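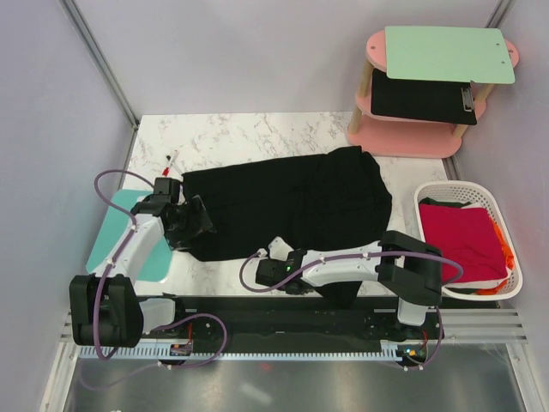
## About us

Can a machine do your laundry yet? Sort of! We're Plondis, a small outfit in Turkdale, and we've spent 16 months trying to get robots to do the chores we moan about at home (folding mostly, plus a bit of shelf tidying for the shops that ask us).

I started all this after a summer at the Mowat laundry, where I folded until my thumbs hurt and wondered why a pair of arms on a rail couldn't take a turn. Well, they can, on a good day. Our last run at towels got 94 out of a hundred folded well enough to put away, and I was thrilled – then we tried black T-shirts and it all went to pot. Dark cloth is a pig. The cameras lose the edges, the sleeves hide underneath, and one shirt can take nearly 13 minutes.

So no, you can't buy one from us, and I'd still fold your best shirt by hand. But we do show people round on Wednesday afternoons at our Grovness Road workshop, and you're welcome to bring something awkward from your own drawer. Fitted sheets too, if you must!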